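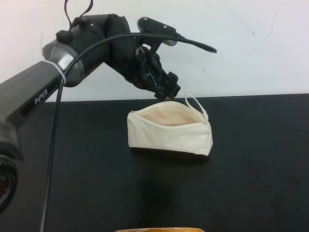 9/6/21
Plendomico Program Office, Rilton

Progress Report to the Urrego Fund
Arrival Pouch Project, second reporting period

1. Purpose of this report

This report covers the work carried out under the Arrival Pouch grant from May through the end of August. It follows the headings in the grant letter. Spending is summarized in section 6, and the detailed ledger has been sent separately to the grants desk.

The project supplies a packed canvas pouch to each person who enters short-term housing in the Rilton area through one of the sites that work with Plendomico. The pouch holds the small things that people most often arrive without: toothbrush and toothpaste, soap, a comb, a pen and notepad, a phone charging cable, and a card listing local offices and bus routes. The pouch itself is meant to be kept and used after the contents are gone. Several sites report that residents keep identification papers, medical cards and keys in it.

2. Status in brief

The project is in the ninth month of an 18-month grant. Packing and delivery are under way at all of the sites named in the proposal. The work is on budget and slightly behind on one deliverable, the printed cards in additional languages, discussed in section 5.

3. The pouch

The first reporting period ended with two candidate pouches under review. One was a lightweight nylon bag with a drawstring. The other was a rectangular canvas pouch in cream with a zipper closure, offered by Flokell. Site staff were asked to use both for a month and to return written comments, and their preference was clear. The drawstring bag was cheaper and took less storage space, but items had to be emptied out to reach anything at the bottom, and it did not stay upright on a shelf or nightstand. The canvas pouch stands up on its own, opens along its long side, and can be packed and checked with the contents in view.

The canvas pouch was adopted in May. Two small changes were requested from Flokell before the main order was placed. The first was a longer zipper pull, which residents with limited hand strength had asked for. The second was the removal of the woven brand label from the outside. Residents told site staff that they did not want to carry something that identified them as having received assistance, and we consider this a fair request. The pouches now carry no outside marking of any kind, including our own name and that of the Fund. We are grateful to the Fund for agreeing to waive the acknowledgment requirement on this item.

Cream was chosen over the darker colors available because it allows a packer to see the inside of the pouch easily, and a missing item is noticed sooner. The disadvantage is that the fabric shows dirt. A short washing note (cold water, air dry, zipper closed) has been added to the back of the information card.

4. Packing and delivery

4.1 Packing room

Packing takes place in the ground floor workroom at our Rilton office. During the first period, packing was done wherever a table was free, and finished pouches were sometimes stored with unfinished ones. Two partly filled batches went out as a result and had to be recalled from the sites. The workroom now has fixed shelving on two walls. Supplies are stored on one side and finished pouches on the other, with the packing tables between them.

The table surfaces were also changed. The earlier tables had a light, glossy top, and packers reported that white and pale items were easily overlooked when left behind on them. Dark matte tops are now in use. The cream pouches and most of their contents stand out well against them, and glare from the overhead lights is no longer a complaint.

4.2 Packing order

A written packing order was introduced in June and revised once. It is posted at each table and reads as follows:

Open the zipper fully and stand the pouch upright with the long side toward you.
Place the notepad flat against the back.
Place the information card in front of the notepad, printed side forward.
Add soap and toothpaste at the bottom, boxed side down.
Add the toothbrush and comb upright at the left.
Coil the charging cable, secure it with the paper band, and place it at the right.
Clip the pen to the notepad.
Check the contents against the posted list before closing.
Close the zipper and place the pouch on the finished shelf.

The revision concerned the cable. In the first version it was added before the soap, and it tended to catch in the zipper when the pouch was closed. Moving it toward the end, and banding it, has largely resolved the problem. The opening of the pouch is the part of the task that takes newer packers longest to learn. Canvas is stiff when new, and the two edges of the opening lie close together until they have been worked apart. Packers are now asked to run a hand along the inside of the opening before placing anything in it.

Finished pouches are boxed in cartons of 60. This is the largest carton that one person can lift comfortably, and it suits the storage space at most of the sites. Smaller sites may request a half carton, and three currently do so.

4.3 Delivery

Pouches are now delivered to 13 sites. Deliveries are made every second week on the existing supply route, so no separate vehicle cost has been charged to the grant. Each site keeps a simple sheet showing the number received, the number given out and the number on hand. The sheets are collected at each delivery. Return of the sheets was uneven in May and June but has been complete since July.

One site closed for building repairs during the period, and its share was moved to the two nearest sites by agreement. It is expected to reopen before winter.

5. Progress against deliverables

Selection of a pouch and supplier. Complete. See section 3.

Written packing order and staff training. Complete. Training takes a half day and is repeated whenever a new packer joins the team.

Delivery to all named sites. Complete, subject to the temporary closure noted above.

Information card in English. Complete. The card was corrected in July after two bus routes were renumbered. Sites were asked to discard the earlier version, and pouches already packed were opened and updated.

Information card in additional languages. Behind schedule. The text has been translated, but review of the translations by native readers has taken longer than planned. We preferred to accept the delay than to distribute cards containing errors in office hours or addresses. Printing is expected to follow in the next period. In the meantime, sites have been given the translated text on plain paper for use at their front desks, marked as a draft.

Resident feedback. In progress. A short comment slip was placed in the pouches beginning in June. Return has been modest, and site staff suggest that residents have a great many forms to complete in their first days. The slip will be withdrawn from the pouch and offered instead at the two-week meeting that most sites already hold. The comments received so far are favorable to the pouch itself. The most frequent request is for a small inner pocket for keys or coins. The most frequent criticism concerns the comb, which does not suit many hair types. A wider-toothed comb is being priced.

6. Budget

Over 60 percent of the materials line has been spent. This is higher than the elapsed time would suggest and reflects the decision to place the main pouch order at once in order to secure the lower unit price. No further large order is planned before the final period. Staff costs are in line with the approved budget. The shelving and table tops were paid for from the equipment line, which is now closed with a small amount remaining. We request permission to move that amount to printing, where the additional language cards will cost more than first estimated.

No other changes to the budget are requested.

7. Difficulties

Three cartons in the main order arrived with zippers that did not close fully. Flokell replaced them without charge, but the replacement took most of a month, and packing slowed during that time. All incoming pouches are now opened and closed once on arrival, before they are shelved.

Storage at the Rilton office remains tight. Empty pouches stack well when flat, but packed ones do not - they must stand side by side, and a full delivery run occupies most of the finished shelf. We have asked sites with spare closets to accept their cartons a week early where possible. Four have agreed.

Toothpaste in travel size was difficult to obtain in late summer. A full-size tube was substituted in one batch. It fits the pouch but makes the zipper harder to close, and the smaller size will be used again as soon as stock allows.

8. Work planned for the next period

Print and distribute the information card in additional languages.
Obtain a price from Flokell for an inner pocket, to be considered for any later order only.
Select a replacement comb.
Move the comment slip to the two-week meeting at each site that holds one.
Resume delivery to the temporarily closed site.
Prepare a short note on the cost per packed pouch, as requested by the Fund in its response to the first report.

A site visit by Fund staff would be welcome at any time. Packing is done on most weekday mornings, and visitors are able to see the full process from empty pouch to closed carton in a single visit. The next written report will be submitted on the schedule set out in the grant letter.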